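The quote from Erner had a clean bottom line: 1,602 a month per handheld gripper kit, spares included. Gaken's plant in Pakirport signed in November. By spring the planners had found what the quote left out, mostly hours of paid labor.

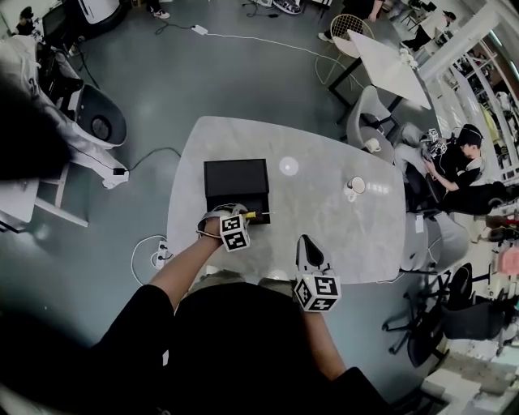
A marker cube on the left hand, a gripper in the right, one black box to work on.

Sekiguchi, the rival bidder, wants 3,000 up front and says 600 recorded tasks will do. Will they? Neither firm would put a number on retraining. I'd budget for 23 weeks of people's time before signing for any arm.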